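Vivum Opens Its Gripper Comparison Notes to Small Labs

11th February

Hi everyone! We've been promising this one since October, and it's finally up on our site. Starting today, anyone can download the full notes from our hand and gripper comparison, free, with no sign-up form (I won that argument).

I run the bench here at Vivum, so I get to write the announcement too. We help small chemistry labs pick automation that suits the glassware they already own, and the question I hear most is whether a hand with fingers is worth it for test tubes.

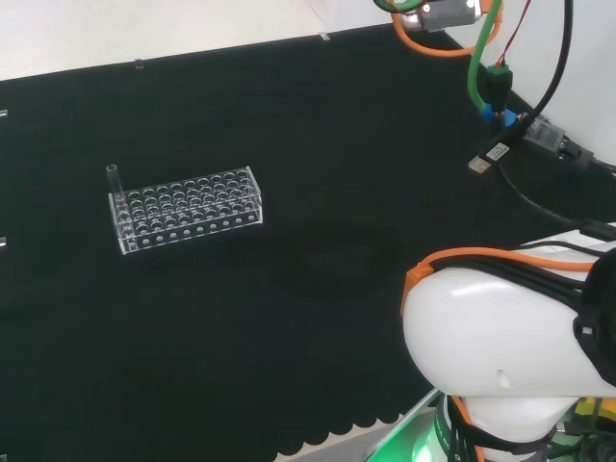
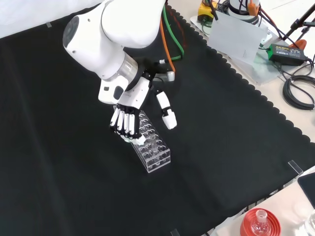
Bench work with a clear rack and a single glass tube.

The comparison covers three setups: the Cestulen two-jaw gripper, the Leclerc soft gripper, and a multi-finger hand driven by the Zolent controller. Each one got 500 tries at the same job, which was to pick a tube out of a rack, hold it, and put it back in the hole it came from. We logged every try, including the ugly ones, and I typed up 54 pages of notes on what went wrong and what we changed.

My favorite part is the section on thumbs. I spent most of a week fiddling with thumb angle before I touched anything else, and I'd do it in that order again. The two-jaw gripper was a lot quicker to set up, and if all you ever move is one size of tube, start there. The soft gripper was kind to thin glass but fussy about tall racks. I went in expecting to dislike the fingered hand and came out wanting to keep it (it's slow, though, and I say so on page one).

We also put in our cable routing sketches, our Zolent settings files, and a shopping list for a bench you can build for under $3000, arm and hand not included. Sorry, I can't do much about those!

The first 100 labs that write in can book a free call with me to go over their own racks and tubes. Bring measurements, please, especially hole spacing. Calls start next week and run in the afternoons, Eastern time.

The notes, logs and settings files are on the Vivum downloads page under Bench Comparisons. Press questions can go through the contact form on the same page, and I'm the one who reads them.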